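4.2 Réglage du pied et mise à niveau du plateau

Le présent chapitre concerne la table Plomel, référence 1813, livrée avec le piètement Lesum. Les versions à piètement Fonon sont traitées au chapitre 6.

1. Retourner le plateau sur une surface souple et propre.
2. Visser les 6 vérins à la main, jusqu'en butée, puis les desserrer de 3 tours.
3. Remettre la table sur ses pieds à deux personnes. Ne pas la faire pivoter sur un seul pied.
4. Poser un niveau dans la longueur, puis dans la largeur. Corriger vérin par vérin, par quart de tour.
5. Serrer les contre-écrous avec la clé fournie.

Attention – la course utile d'un vérin est de 25 mm. Au-delà, le filetage n'assure plus la tenue de la charge.

Remarque : sur moquette, le tassement se poursuit après l'installation. Contrôler de nouveau le niveau au bout de 3 semaines.

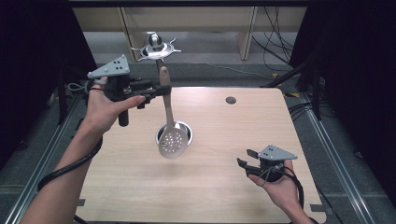 Si un jeu persiste après ce contrôle, reprendre la procédure à l'étape 4.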